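Filed under: Short Fiction | Seasonal & Spooky
Print this story | E-mail this story

The Last Room at Mansour's

19 March 2020

My aunt always said that a haunted house should be visited in February, when the line is short and the ghosts are rested, and I suppose that is how I came to be standing outside the old Mansour furniture warehouse in the sleet, holding a ticket that had the number 86 stamped on it in purple ink. I was the only person in line. There was a rope, and a sign asking me to wait behind the rope, and so I waited behind it, stamping my feet and feeling a little foolish, the way you do when you are obeying a rope all by yourself.

You should know that I had worked there once. I was nineteen, and the show was called Dronico's Halls of Dread, and I was in charge of the small things. Every haunted house has somebody like that. The monsters get the screams, and quite right too, but somebody has to hand out the fake teeth and mend the gloves and know where the spare fangs have gotten to at ten at night with 300 people on the sidewalk. I loved it. I had a stool and a lamp and a shelf of my own, and I don't think I have been that useful to anyone before or after.

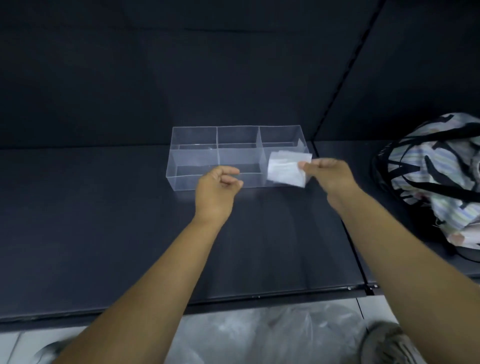 Inside

The door opened by itself, and in I went. The front hall was just as I remembered — the same crooked portraits, the same carpet that gave a little underfoot so you would think of graves. A bell rang somewhere off to the left. I smiled, because I knew that bell. It hung on a nail by the Butcher's Kitchen, and you pulled it with a bit of fishing line to tell the next room that a group was on the way.

So there was an actor in the kitchen, at least. I walked through and said good evening to the dark, and the dark very politely growled at me. In the nursery a rocking horse was going at a good clip. In the Hall of Doors (there were seven of them, and only one ever led anywhere) I put my hand straight on the right knob, and I heard somebody behind the wall give a disappointed sigh.

"Sorry," I said. "I used to work here."

The sigh stopped. Then there was a good deal of whispering, and what sounded like a chair being moved, and a voice I could not place said, "Which room?"

"No room," I said. "I did the small things."
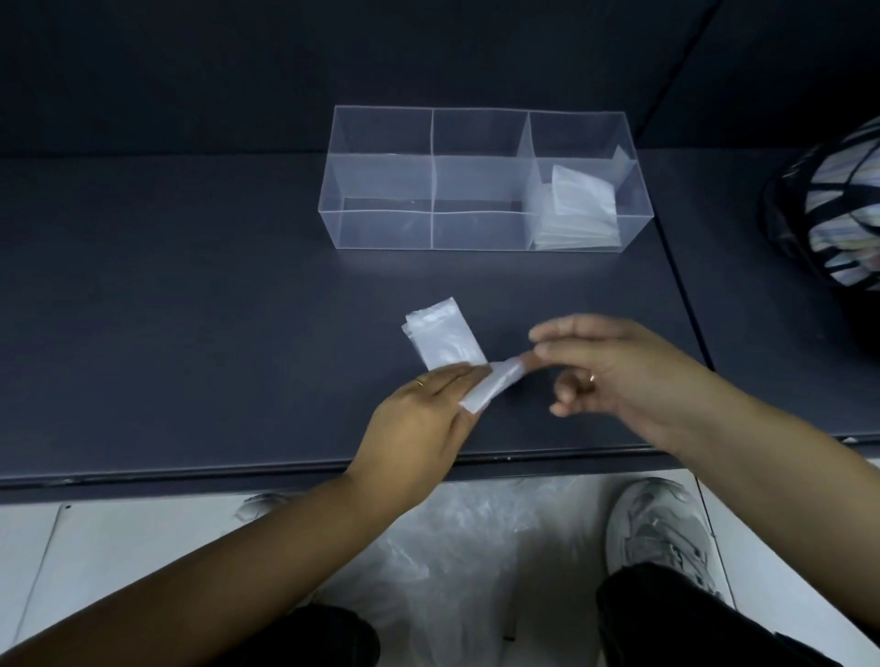 More whispering. I stood there with my wet hat in my hand and looked at the painted cobwebs, which had been touched up since my time by a person with more patience than I ever had. I began to think about the year 2000, our last season, when the Bultonico machine broke down and filled the whole second floor with fog, and we led the customers out by the hand, one after another, werewolves and all. A lady in a good wool coat had kissed the vampire on the cheek at the bottom of the stairs. We closed that winter. The building was sold to the Fulleo people, who meant to put up apartments, and I had always taken it for granted that they had.

It came to me rather slowly, standing there, that I had walked past those apartments on the way from the bus.

Well, I have never been quick, and I have never been much of a runner either. I thought it over. The carpet was warm, the sleet was still rattling away somewhere outside, and whoever was behind the wall had gone very quiet, the way people do when they are hoping you'll be nice about something.

"Are you missing anything?" I asked at last.

The door in front of me opened a few inches. A long gray hand came around the edge of it, with the nails done beautifully, and it held out one glove, split along the thumb — just where that kind always goes.

"If it isn't any trouble," said the voice. "We've been making do for such a long time."

I told it that it was no trouble at all. I asked if they still had my stool, and the door swung open the rest of the way, and at the end of the passage somebody had lit the lamp.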